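From the Lillwood newsletter, August

The odds-and-ends bin: a confession and a plea

Hello all, Yolanda here again. I promised last time that I'd write something about the great sort-out, and then I went away for a fortnight and did nothing, so here it is at last, typed at my kitchen table with a very large mug of tea.

Every shared workshop has one, I think. Ours started life as "put it in there for now" and that was, what, two years ago? Spare bits, bits of bits, caps without the thing they're meant to be the cap of. I had a good rummage one evening before the Jiteo lot arrived for their class and found a drawer knob I'd been blaming my brother for losing (sorry, Marco). I also found the key to the side gate, which we paid to have copied in spring. So that's me told.

Cletus Villanueva reckons we should tip the whole thing out on the bench and be ruthless, and if it hasn't been claimed by the end of the month, off it goes. I'm softer than that. My feeling is that you should sort by what a thing is for and leave the size out of it, because small things all look alike when they're in a heap and then you're back where you started. I did this with my own button tin last winter and it took me 90 minutes and a whole radio play, but I can find a button now!

A few things I've learned from the first go. Don't start when you're hungry. Have somewhere flat to put the "no idea" pile, and let it be big. And please, please don't put lids on anything until the end (I did, and then couldn't remember what was under them, and had to take them all off again).

I do like a deep grey bin for this sort of job, I must say. The tall sides stop everything skittering off across the wood, and a few scuffs on the bottom don't bother me in the slightest.
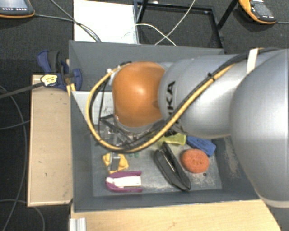

Anyway, Helen has offered us a set of little drawers from her mum's old shop, and I'd like to say yes before she changes her mind. They need a wipe and one of the runners sticks, but there's room on the shelf by the kettle if we move the paint. Would anyone have an hour to help me label them? I've got pens. I haven't got neat handwriting.

If you think something of yours has ended up in there, tell me what it looks like or leave a note on the board. Biscuits provided, the decent ones.

Yolanda Zamora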